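**Grunness Marsh** is a freshwater wetland of 600 acres at the south end of Mendent Lake. It lies 267 feet above sea level in a shallow basin left by glacial ice, and it drains north into the lake through a slow channel called Kovex Creek. The marsh is known mainly for its muskrats, its wild rice beds and its spring chorus of frogs.

## Name

The marsh takes its name from the Grunness farm, which held the dry ground on the east side until 1919. Older maps label it "the Flats" or leave it blank. The low ridge to the west is still called Grunness Hill by people in the area, though the farm never reached that far.

## Water and soils

Most of the water arrives as snowmelt in early spring. Depth in the open pools is seldom more than a few feet, and in dry summers the southern third can be crossed on foot in boots. The soil is black muck over gray clay. Where the clay comes close to the surface, on the east side, water stands long after rain and willows have moved in.

Kovex Creek has almost no fall. When a strong north wind blows for several days, lake water backs up into the creek and the marsh rises without any rain - a habit that drowned hay crops more than once when the edges were mowed.

Ice usually forms first in the sheltered pools along the west side. By February it is thick over the whole marsh except at the creek mouth, where a current keeps a narrow lead open. Mink tracks are common along this lead.

## Plants

Cattails cover the center of the marsh. Broadleaf cattail is the native species, but narrowleaf cattail and hybrids between the two have spread since the creek was dredged. Wild rice grows in the slower bends of the creek and does best in years when the water stays level through June. Bulrush, arrowhead and pickerelweed fill the margins. Buttonbush is found only near the old farm landing.

The cattail stands open and close over a period of years. Muskrats cut the stems for food and lodges, and where they are numerous they clear broad pools. When their numbers drop, the cattails fill in again.

## Animals

Spring peepers and chorus frogs begin calling while there is still ice in the shade. Leopard frogs follow, then green frogs, and the last to call are the bullfrogs at the creek mouth. Painted turtles and snapping turtles both nest in the sandy bank of the old farm road.

Nesting birds include the marsh wren, the Virginia rail, the American bittern and the pied-billed grebe. Red-winged blackbirds arrive before any of these and stay until the rice is gone. Northern pike enter the flooded sedges to spawn and return to the lake as the water drops.

## Access

A gravel lot at the end of the farm road gives access to the east side. From there a trail 6 miles long circles the marsh, with a boardwalk over the wettest stretch. The boardwalk was closed as of 26 Aug 2020 for replacement of the decking. Canoes may be put in at the farm landing, and the creek is passable to the lake in most years until midsummer.

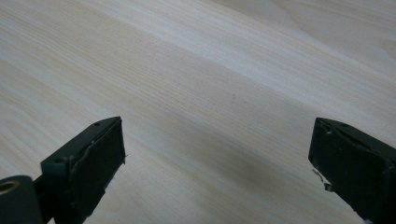
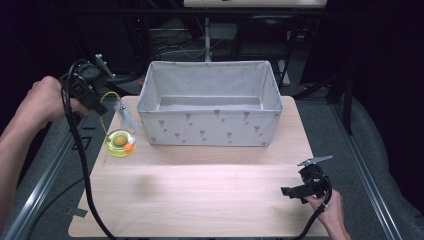
## In print

The naturalist Wondimu Wako described a year on the marsh in *Kırmızıgül and Other Walks*, a collection of essays on wetlands in several countries. Two of its chapters deal with Grunness, one on muskrat lodges and one on the creek in winter. His sketch map of the pools was later copied onto the sign in the gravel lot, with the trail added in red.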